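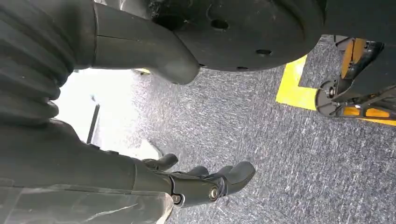

*Robot hand and forearm over the carpeted floor, with yellow floor tape at right.*

# Shared Workspace Rules for Robots: Frequently Asked Questions

Issued by the Irkari Workplace Standards Office. Last revised 17/12/2025.

These answers apply to all staff, contractors, and guests at the Bimthorpe site. They supplement the Rekora Safe Operation Rules and do not replace them. Where the two differ, the stricter rule applies.

## Floor areas and markings

**What does floor tape mean?**

Tape marks the limit of an area in which a robot may move under power. Staff may cross the tape only with the agreement of the operator on duty. Chairs, bags, and carts must not be left on or across it.

**May tape be moved for a single session?**

Yes, if the area lead approves the change and the floor plan is corrected before power is applied. Old tape must be removed the same day. Two sets of markings on one floor are treated as a fault.

**How many people may be inside a marked area?**

No more than two, including the operator. Observers remain outside.

## Protective covers

**Are covers required on robot arms and hands?**

Covers are required wherever the risk assessment for the task calls for them. A sleeve must not restrict a joint or hide a fastener that is part of the routine check. Torn sleeves are to be replaced before the next session.

**Who checks the fasteners?**

The operator checks all visible bolts at the start of each session and signs the log. Any bolt found loose is reported to the area lead. Operators may not tighten joint bolts themselves unless they hold the Rekora maintenance permit.

## Desks and seated work

**May staff work at a desk within reach of a robot?**

Seated work within reach is permitted when the robot is running in reduced-speed mode and the operator has a clear view of everyone at the desk. The person seated must have completed the two-part site course and must be able to move back from the desk without obstruction.

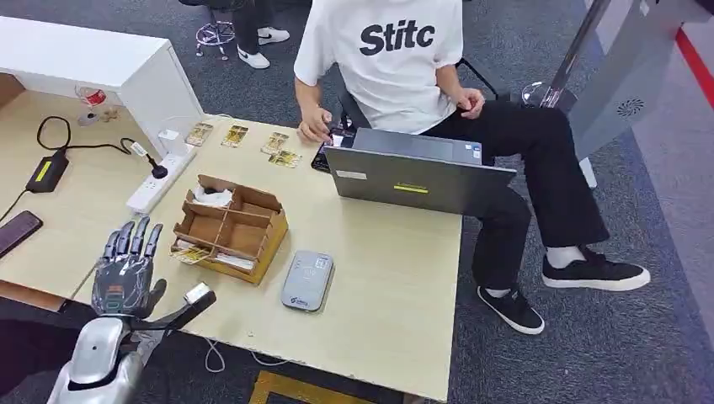
Desks used in this way are classed as shared desks. Small parts should be kept in a divided tray or laid out with space between them. Phones, laptops, and other personal devices are permitted at a shared desk, but the site accepts no liability for damage to them.

**What are the rules for cables and power strips?**

Power strips may be placed on a shared desk provided they are set away from the task area. Cables on the floor must be tied or covered wherever people walk. Cables attached to a robot's arm or wrist must have enough slack for the full range of motion and are checked with the fasteners.

**Is special clothing required?**

Closed shoes are required at all times. Loose sleeves, scarves, and lanyards must be removed or secured. Long hair must be tied back.

## Training and reporting

**How long is a training record valid?**

Records are valid for up to 49 weeks. Staff whose records have lapsed may observe but may not operate a robot or sit at a shared desk during powered work.

**What must be reported?**

Any unplanned contact between a robot and a person must be reported, whether or not there is an injury. Reports are due within six hours. The robot is to remain switched off until the area lead releases it.

**Do these rules apply to the Ho building?**

They will apply from April. Until then, the Ho building follows its own local rules, which are available at the front desk.

**Who can answer further questions?**

Questions may be sent to Wiebke Kröger, Workplace Standards Office. Requests for an exception must be made in writing and must name the robot, the task, and the area concerned.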